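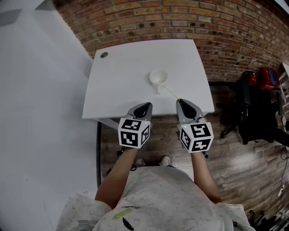 **How many cup demos before the policy stops missing the handle?**

Posted 11 May 2018

Hi all! I'm teaching a two-arm setup to pick up a small white cup from a table and put it down again, and I'm doing it all by hand with a pair of hand-held grippers (marker cube on each one, strapped at the wrist). No joystick, no leader arm – I just stand at the table and do the thing. I've got 500 demos so far and trained on those overnight with Vakton's stock settings.

The trouble is the right hand. It goes for the cup fine, then closes a bit too early and too high, so it nudges the rim and gives up. I went back through my demos and I think I do tend to rush the last bit of the reach. The left hand doesn't do much in this task, so I mostly hold it near the table edge and forget about it. Could that be hurting me too?
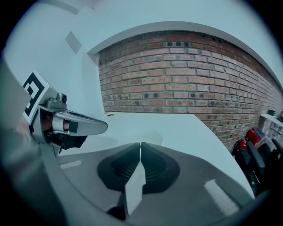
İlker Sezer: Yes, the idle hand matters. If it drifts to a different spot every time, the model tries to learn the drift. Pick a parking spot and start and end every demo there. I'd also throw out the rushed ones before recording any more. On our Allport job we dropped 93 bad demos and it did more good than the next 600 new ones. Slow down before you close, and hold for a beat with the fingers open on either side of the cup.

**Reply from the original poster**

Okay, that makes so much sense about the parking spot! I did a fresh batch with both hands starting in the same place and it already feels more boring to record, so I'm guessing it's better data. I also tried moving the cup around the table more.

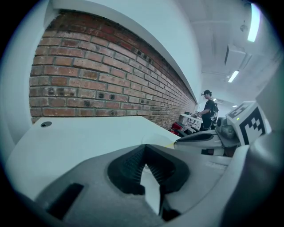

The one thing I'm still stuck on is timing. If I pause before every grasp, won't the robot learn to just sit there? I had that happen back in March with a drawer task – it froze in front of the handle and never moved again.

**Umut Sönmez**

it can, yeah. keep the pause short or trim it after. we had 1669 clips in Baptista and cut the still parts with a script, no more freezing

**Another reply**

Have you tried more demos?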